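## Folding die-cut mailer boxes: tips from the two-arm folding runs

Most of the advice on this page comes from packing benches. The tips below come from a folding study that Anum Lashari and Hammad Kiani ran on a two-arm workcell in October. They logged 2,206 fold attempts on small tabbed mailers and noted at which fold each failed attempt went wrong. Much of what they found applies to anyone folding the same kind of box by hand.

**Pre-crease everything first.** Bend every score line to a right angle and let it go before you start assembly. In the runs, blanks that had been creased beforehand failed far less often at the side walls. With stiff board, go over each line twice.

**Start with the blank square to you.** The arms did worst when the blank was turned well off square, as one gripper then had to reach across the other. People have the same trouble and tend to twist the panel to make up for it. Turn the blank, then fold.

**Raise both side walls together.** The first version of the method folded one side, let go, and folded the other. The first side dropped back down nearly every time. The second version holds one wall while the other comes up. Use both hands and don't let go until the front panel is over.

**Push tabs in at the corner.** Tabs pushed from the middle of the panel buckled. Pressing close to the corner, with the opposite wall held still, got more of them into their slots on the first try.

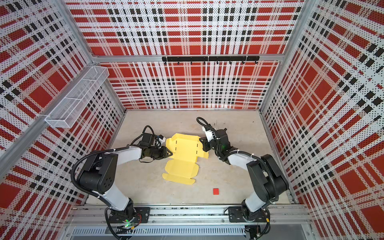
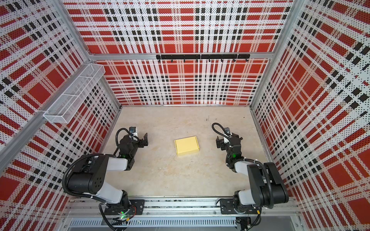 *Two-arm cell with a yellow mailer: unfolded blank in the first picture, box with its lid in the second.*

**Close the lid last and check the front tab.** A lid that looks shut may only be resting on the tab. Run a finger along the front edge. The arms have no good way of doing this, and Kiani counted a lid as closed only after checking it himself.

**Stop after 2 tries on a slot.** Board gets soft where it is pushed. When a tab missed twice, the third try hardly ever worked, and the method now gives up on the box at that point. At the bench, flatten the blank, press the tab straight and start over.

**Retire practice blanks.** Each blank in the study was used for no more than 8 folds. After that the creases were loose enough to make the results look better than they were. Loose creases are fine for practice, but don't ship in a box that has been folded that often.

The method was trained on 20 demonstrations per fold, all on one size of mailer. Larger boxes and double-wall board have not been tried. Mehwish Khokhar is preparing the blanks for the next size up.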